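Menport Community Hall, play room and kitchen: July walk-round
Checked by Arlo Lindqvist. Follow-ups to Pongsak Rungrueang unless it says otherwise.

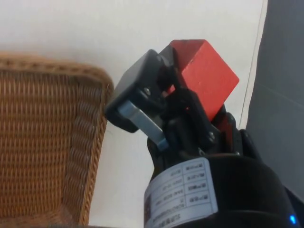 Did this one before the morning group came in, so the kitchen was still locked and I went back for it at 2. OK = fine, FIX = needs doing before the next hire, WATCH = look again next month.

ENTRANCE AND CORRIDOR

Front door closer - FIX. Slams. Needs a quarter turn on the valve, I didn't have the right screwdriver.
Door mat - OK. Flat, no curled corners.
Exit sign over side door - OK
Side door opens from inside without key - OK but stiff. WATCH
Corridor clear - FIX. Folding chairs stacked against the wall again, 14 of them. They go in the Malý room, there is a rack.
Extinguisher by coat hooks - OK, needle in green, tag in date.
Coat hooks - one bent, the low one by the radiator. Take it off, don't bend it back.

PLAY ROOM

Outlets covered - FIX. Two covers missing behind the bookcase.
Bookcase fixed to wall - OK, pulled hard on it.
Window locks - OK left and middle. Right one turns but doesnt catch. FIX
Blind cords - cleat is up, cord wasn't wound on it. Wound it. Please remind hirers.
Painted wood toys - WATCH. Go over them for splinters and flaking, chuck anything that comes off on your thumbnail. Wear on the edges is OK if the paint is sound.
Small parts - went through the bins with the choke tube. One wheel off a truck went in the trash, truck too.
Floor mats - OK. Seam tape lifting at the door end, pressed it down, won't last.
Step stool - FIX. Rubber foot gone. Put it in the closet with a note on, do not use.
Radiator guard - OK, 2 screws tightened.

KITCHEN

Hot tap - too hot for the kids' sink. Flomitz fitted the mixer so they can come back and set it. FIX
Fridge temp - OK
First aid box - short on small band-aids and the tape is all gone. The list inside the lid is the old one.
Knives in high drawer, latch works - OK
Cleaning stuff - FIX. Spray bottle left under the sink, cupboard latch was open. Third month running!
Smoke alarm - pressed, loud, OK

OUTSIDE

Gate latch - OK
Path - slab by the bins has lifted, trip edge. Sprayed it yellow for now. FIX
Light on Skultolstead Road side - out. Bulb or sensor, dont know which.
Sandbox cover - on, OK. Raked through, nothing in it.

COMMENTS

Pongsak, window lock and tap first please. Slab can wait if the paint stays visible. There is $200 left in the repairs line and I would sooner spend it on the lock than the closer.
Replacement outlet covers are in the office, top drawer, blue bag.
Hall key 23 is still not back on the board. Whoever has it, drop it in the mail slot.

A.L.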